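Clusta cell

The Clusta cell is a two-arm tabletop robot work cell built by Kuusisto and operated at its workshop in Skestville. It is used for sorting and placing small desk items such as pens, markers and highlighters. The first cell was assembled at the company's Westley site and moved to Skestville the following September.

Layout

The cell consists of a white table closed in by plain gray walls at the back and on both sides. A metal rail runs along the far edge. The two arms are mounted at the near side, one left and one right, each on its own metal plate. Both arms have white links and black joint housings, and each ends in a black gripper. Purple cables run along the arms, with enough slack left in the loops for the elbow and wrist to turn.
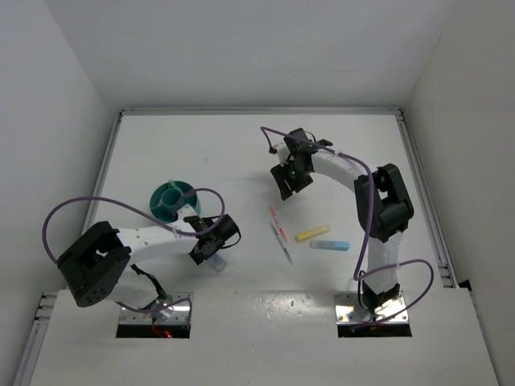
Setup begins with the base plates. Each is screwed down and checked with a straightedge before the arm is powered. The arms are then driven one at a time to a park position, and the joint readings are compared with the values stored when the cell was last aligned. A difference larger than the limit in the cell log means the joint has to be zeroed again.

Gripper alignment follows. The fingers are closed on a gauge pin, opened, and closed again 25 times. Worn finger pads are replaced in pairs. After a pad change the operator runs a short pick routine with pens and markers of different thickness, which shows up uneven closing sooner than the gauge pin does.

Routine care

The cell is checked at the start of each shift and serviced every 528 hours of running time. The shift check takes a few minutes and covers the cable loops, the plate screws and the table surface. Ink marks are wiped off with a damp cloth. Solvent is not used near the rails. 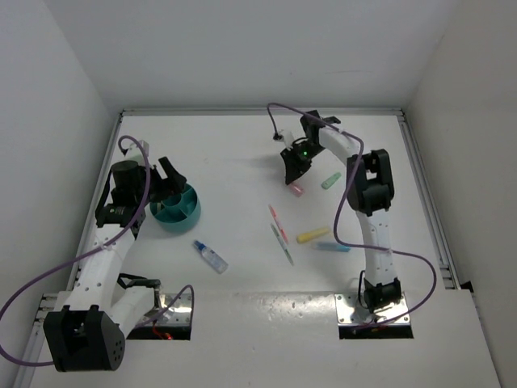

Cables are the most frequently replaced part. Wear usually begins where a loop rubs against a link or the edge of a plate, and a cable is changed once the outer jacket is cut through. The new cable is fitted with the arm in the park position, then the wrist is turned slowly through its full travel by hand. Clips are tightened last. A loop set too short pulls at the wrist connector, and one set too long can drag across items on the table.

Repairs

Joint modules are exchanged as whole units and sent back to Westley for repair. An exchange takes 60 minutes, including zeroing. By the end of its second year the Skestville cell had logged more than 1,116 hours between joint failures, with most stops traced to cables or finger pads.

See also: Westley site; Gripper pad; Cable routing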